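To: Surkgate Packing & Shipping list
From: Milovan Dumitrescu
Subject: Re: Reusing small boxes, how battered is too battered?

Tihomir Spahić wrote:

> Hi all,
>
> I sell little ceramic knobs and drawer pulls from home, and I've been
> saving every small box that comes through the door since February.
> I now have around 40 of them in the hall closet and my wife would
> like the closet back. Most are the size of a coffee mug, give or take.
>
> Some are lovely. Others have a torn spot where I pulled a label
> off, or a dent, or a flap that wants to fold the wrong way. Is there
> any sort of rule for which ones can go out again? I hate throwing
> out cardboard but I hate refunds more.
>
> Also, does anybody line theirs with something? I've got a roll of
> plastic and a bag of old cloth napkins and no plan for either.
>
> Tihomir

Tihomir, what a great question, and welcome to the club of people with a box closet! Mine is the space under the stairs and I am not allowed to talk about it at dinner.

I've been reusing small cartons for years (mostly for bicycle bells and other odds and ends from the Skilley swap meets) and I love doing it. A good little corrugated box is a wonderful piece of work. It weighs next to nothing, you can squash it and it comes back, and when it's finally done you flatten it and off it goes in the recycling. I still get a small thrill when a part drops into an old box as if the two were made for each other.

So, which ones to keep. I look at the edges before anything else. The corners and the long edges carry the load when something gets stacked on top, and if those are soft the box has had it, however clean the faces look. Press along each edge with your thumb. A good one pushes back. A tired one gives with a kind of papery sigh, and once you've felt it you'll never mistake it again.

Torn faces worry people far more than they should. When a label or a strip of tape comes off it usually takes the outer paper along, and you're left with a rough, pale, fuzzy patch. Ugly, sure! But if the wavy layer underneath is still standing, I'd use that box tomorrow for anything that isn't heavy. Faint creases and shallow dents on the broad sides get the same treatment from me. I rub the fuzz flat with the back of a spoon and put the new label right over it.

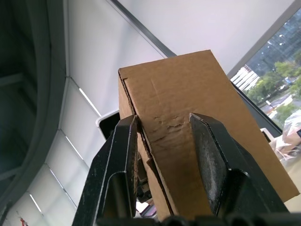
Can you tape over a torn patch and still trust the box?
Tape is fine on a patch where only the outer paper has gone, as long as you run it well past the tear onto sound paper on both sides. Tape over a hole or a crushed edge just hides the trouble, so those go in the recycling.

Flaps are another matter. I'm fussy about flaps. A flap that has been bent inward once will keep wanting to go in, and it makes a hard crease where it meets the side. You can sometimes train it back: open it all the way out, lay it flat under a heavy book overnight, then fold it again along the original score. Hywel Mostyn showed me that one back when the list still met in person and I've saved dozens of boxes with it. If the score itself is splitting, don't bother. Cut the flap off, keep it as a divider, and use the rest as an inner box inside something bigger.

That brings me to my favorite use for the truly shabby ones, which is boxes inside boxes. Your ceramic knobs would be perfect for this. Wrap the knob, put it in a small ugly box, put that in a bigger decent one with an inch or two of crumpled paper all the way around. The inner one never has to look nice and never takes a label. I sent 30 glass door handles to a fellow in Elberg that way and every single one got there whole. I did a little dance in the kitchen when he wrote.

As for lining, Åsmund Öberg and I have gone back and forth on this for ages. He swears by cloth. I like a thin plastic sheet, cut big enough to come up all four sides and fold over the top like gift wrap, because a box that sits on a porch in the rain can turn to oatmeal. Cloth is kinder to a glaze, I'll give him that. Dark cloth can leave color on pale pottery if it gets damp, so wash those napkins first, twice if they're red or navy! You could easily do both, napkin around the knob and plastic around the lot, and then you've used up your roll and your bag in one go.

One tip on checking size: set up on a clear stretch of table and drape the lining over the box before you put anything in. You'll see right away if it hangs down far enough on every side. I used to cut mine inside the box and always came up short in one corner. It takes seconds and I've wasted a lot less plastic.
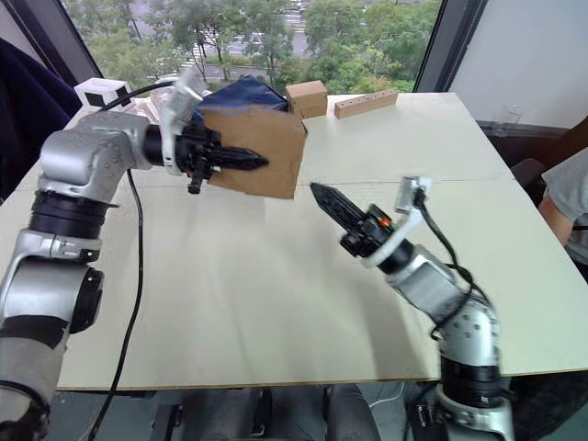
Small carton with a dark blue covering over the top.

Sorting 40 boxes sounds like a big job but it's a cup of coffee's worth of work, really. I make 4 piles. Good enough to send as they are, fine with a bit of tape, inner boxes only, and flatten. Be brave with the last pile. I kept everything for years, telling myself each one would come in handy, and what I had in the end was a mountain of mush with a few good boxes somewhere at the bottom. Now I only keep what fits under the stairs, nested one inside another by size, open ends up so I can see what's there.

Oh, and pull off or black out every old label and barcode. I once had a parcel travel all the way back to the seller I'd bought the original item from. He was very nice about it. We still trade bells.

If you end up with more than you can use, Milovan Vlachou (the other Milovan, we've all heard the jokes) takes clean small ones for the Zupan craft fair and is always running low on anything mug size. Drop her a line through the list.

Do let us know how the sorting goes, and please tell us what the knobs look like! I have a dresser that's missing two.

Cheers,
Milovan D.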